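# Sea Buckthorn as a Food: Vitamin C Loss in Home-Stored Juice

Final report, Food and Nutrition Project, Dimley College

## Background

Sea buckthorn is a thorny shrub with small orange berries that taste very sour. The juice is sold as a source of vitamin C, and many labels tell the buyer to take a spoonful a day. Most people keep an opened bottle in the fridge for weeks. We wanted to know how much of the vitamin C is left by the time they finish it.

## Method

We bought bottled juice from one grower, Jaunzems, and frozen berries from a farm shop in Flatum. The berries were thawed overnight, pressed through a sieve and strained twice. Both juices were split into small jars with screw lids.

Half of the jars went into a fridge and half stayed in a closed cupboard at room temperature. The test ran for 22 days in August. Vitamin C was measured by iodine titration with starch as the indicator. Each reading was done three times and averaged.

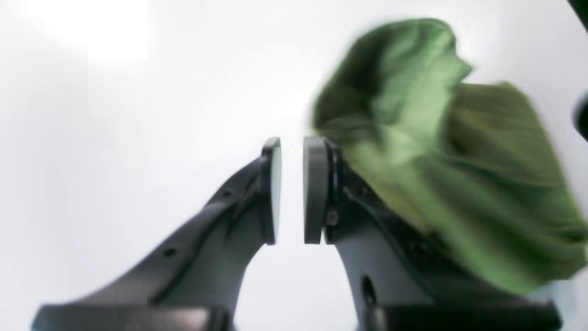
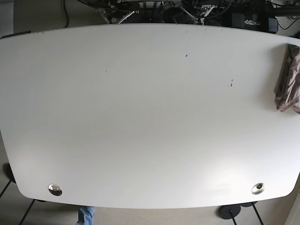
The orange color of the juice made the end point hard to see. We diluted every sample before titrating, and this helped — the change to blue-black was clearer, though still slower than in the practice runs with lemon juice.

## Results

The pressed juice started higher than the bottled juice and also dropped faster. In the fridge, both lost only a little during the first 8 days. In the cupboard, the loss was clear by the second reading, and the pressed juice had started to smell fermented soon after. We stopped testing those jars early.

## Survey

We also put a short form on the Flerkine student board, which has around 2,000 members. We received 1,377 replies. Most people had never tried sea buckthorn. Those who had mostly took it in winter and did not check the date on the bottle.

## Limits

Iodine also reacts with other compounds in the juice, so our values are probably too high. We used one brand and one batch of berries. The fridge was opened often — its temperature was not logged.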